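Hostow
posts from the thread, March
by Hostow

Search posts Search Advanced Clear

Printer driver thread, as promised. I spent most of last weekend getting an old Tapley label printer going on a newer PC. Writing it down in case someone else has one in a closet.

The printer is a Tapley USB model, the kind small shops used for shipping labels. Plug it in and Windows makes the connect sound, then shows it as "Unknown device" with a yellow mark. It does not show up under Printers at all.

First thing to check is the hardware ID. Open Device Manager, right-click the unknown device, choose Properties, then the Details tab, then pick Hardware Ids from the drop-down. Copy the whole line. You will need it later.

Do not search for the model name and click the first result. I did that on Friday night and got a "driver updater" that wanted a yearly fee before it would show me a file. Uninstalled it and ran a scan. Nothing found, but it left two startup entries I had to remove by hand.

The Tapley support page still exists but the download link for this model goes to a general contact form. I filled it in. No reply so far.

What worked was the Bernmont driver. Bernmont made the print engine inside a lot of these and sold it under its own name as well. Their archive page still has the package. It is a plain zip, no installer.

Unzip it somewhere you won't delete by accident. I used a folder right on C:. Open the .inf file in Notepad and search for the hardware ID you copied. Mine was on line 397, which is how I knew I had the right package.

If your ID is not in the .inf, stop there. People will tell you to paste it in yourself. Windows then rejects the package, as the signature no longer matches, and you end up turning off signature checks to get around it. Not worth it for a label printer.

If it is there: Device Manager, right-click, Update driver, Browse my computer, point it at the folder, tick the box for subfolders. It took under a minute for me. The yellow mark went away and the printer showed up with the Bernmont name.

Next problem – the test page came out as three blank labels and then one with the text squeezed into a corner. That is the page size. The driver defaults to a size the Tapley doesn't use. Go to Printing Preferences and set the width and height by hand, then save it as a custom stock.

Resolution should be 200 dpi. The driver also offers a higher setting and will let you pick it, but on mine the barcodes came out too wide for the label and my phone wouldn't read them.

The spooler also hung twice when I sent a large batch. Splitting the job fixed it. The Bernmont notes say up to 3,000 labels per job, but I stay well under that now.

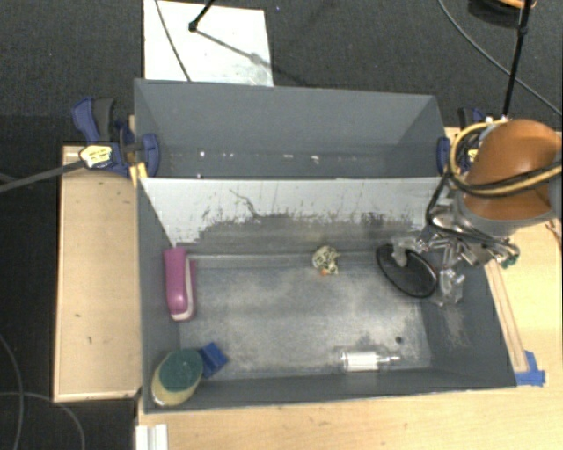
Gray metal bin, the bigger compartment.

One more for the Gorberg people, since two of you asked. The Gorberg desktop model uses a serial-to-USB cable with its own chip, so you need the driver for the cable first and then the one for the printer. Do them in that order or the port never shows up in the list.

If it lands on a high COM port number, the Gorberg utility can't see it. Change it in Device Manager under Port Settings, Advanced. I set mine to COM 3 and it has stayed there after restarts.

I have not tried any of this on a Mac or on an ARM laptop – if you have, reply with the version and I will add it to the thread.

We use cookies to remember your settings and measure visits. Accept Manage choices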